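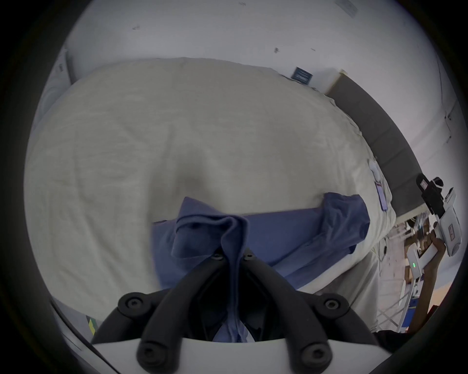

Home & Living

Folding on the bed: Sastia says it saves time, Erkville folders aren't so sure

Another week, another company telling us we've been doing the laundry wrong. Sastia, the homewares chain with a store on the edge of Erkville, has begun handing out a free guide that urges customers to give up the ironing board and the kitchen table and fold everything on the bed.

The guide promises a full basket of T-shirts put away in six minutes. It doesn't say how big the basket is, or who did the folding. Asked for the figures, the company said the method had been tried by 693 customers and that most were "very satisfied" — satisfied with what, it didn't say.

The method itself is hardly new. Lay the shirt across the duvet, take it by two corners, pull it out straight, bring one side over the other and smooth it down. Anyone who grew up in a flat without a spare table will know it already. 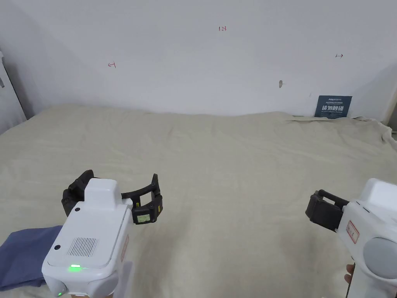

Last updated 25th November

Rosine Marty, who ran the Lebrun dry-cleaning counter in Erkville for seven years, read the guide at our request and was not won over. Her main complaint is the surface. A bed gives under your hands, she says, and a soft duvet puts creases back into cotton as fast as you can press them out.

"If the cover's rumpled, the shirt will be too," she said. "Pull the bed tight first or don't bother. They've left that out, and it's the only bit that matters."

She does allow that a bed has room to stretch a big piece out to its full length, and that it's kinder on the back than the floor.

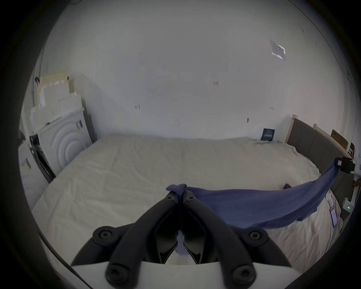

Blue fabric held out by two corners over an off-white duvet.

Sastia plans to print 2000 more copies before the end of November. The back page, as it happens, carries a coupon for Plomero storage boxes, sold in the same store, and the last step of the method is to put the folded clothes in one. Readers can draw their own conclusions about whose time is being saved.

A spokesperson said the coupon was "a thank-you" and that any box or drawer would do. The guide mentions no drawers. 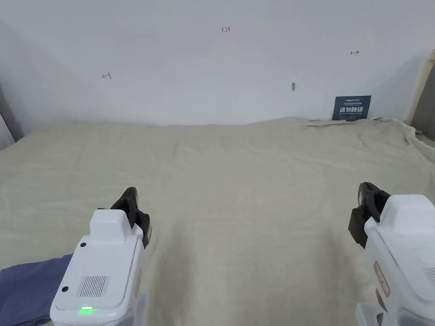 Do I need to buy anything to fold clothes this way?
Nothing at all. A made bed with the cover pulled flat is enough, and the clothes can go in whatever drawer or shelf you already use.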